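Call for Participants: Staying Well With Type 2 Diabetes, One Day at a Time

September 3, 2019

If you're an adult living with type 2 diabetes, or you help look after somebody who is, we'd very much like to hear from you. The Wumaleo Community Health Project is looking for people to join a new support program this spring, and we've tried hard to make it one that fits around work, grandkids, footy practice and all the other things that fill up a week.

You'll meet in a small group with one of our health workers and talk through everyday matters: meals, feet, sleep, medicines, what to ask at your next check-up, and how to keep going when you've had a rotten month and would sooner forget the whole business. You don't need to be good at any of it, and you certainly don't need to have your numbers where your doctor would like them. Please come as you are (and bring your reading glasses, as there are a few forms on the first visit).

Who can join
You should be 18 or over, have been told by a doctor that you have type 2 diabetes, and be able to get to our rooms in Grekport. Partners and carers are welcome to sign up in their own right. We're sorry that we can't take people who are already in the Saengthong foot care study, but do ring us once you've finished there.

What we ask of you
We ask for 3 visits between now and April, plus a short diary you fill in at home. Your own doctor stays in charge of your care the whole way through, and you're free to stop whenever you like without giving a reason.

What you receive
Each participant gets a $500 grocery voucher after the last visit, and we'll cover your bus fare or parking. Tea and a decent sandwich are on us too!

To put your name down or just have a chat about it first, ring Uthai Saithong on extension 3343, or leave a note at the front desk of the Ullus Centre.

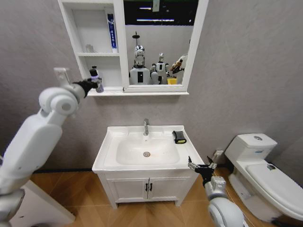
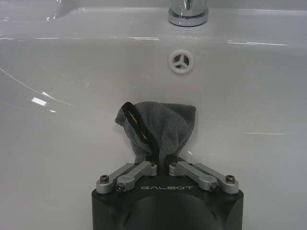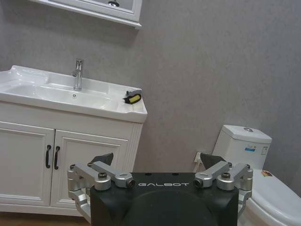
Bathroom and sink, all three taken in the same room.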